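4. Entering a match report (club secretaries and referees)

Do this within two hours of the final whistle. Junmont league office locks the form after that and you have to phone.

1. Log in to Hitau with your club code. Not your personal one.

2. Open Fixtures, pick the match. Wrong venue showing? Leave it, email the league office, carry on.

3. Enter the score. Home side first, always.

4. Cards and substitutions next. Shirt number, minute, save. Each one seperately – the form drops unsaved lines.

5. Abandoned match: tick Abandoned, enter the minute play stopped, leave the score as it stood. Do not guess a result.

6. Incident involving fans or match officials: open the Incident tab. Plain facts, who, when, where on the ground. Submit.

CAUTION: Once submitted, an incident entry cant be edited. Read it twice.

NOTE: Justthorpe v Sveinbjörnsson on March 8, 2018 was entered with the sides swapped and the table was wrong all weekend. Check the home team before step 3.

NOTE: Attendance is optional below the top division. If you do fill it in, digits only. 3,937 is read as 3 by the old app – type 3937.
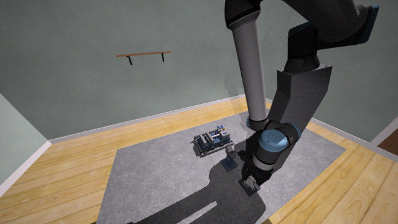
Fig. 2. Wall shelf, left of center on the back wall.

Referees: your copy goes to Maëlys Poulain at the league office, same deadline. Use the Referee tab, not the club form. If the two scores don't match, both reports go on hold and the table won't update until she clears them.

No signal at the ground? Fill in the paper sheet, both captains sign, enter it when you get home. Keep the sheet until the end of the season. For lost club codes see section 6.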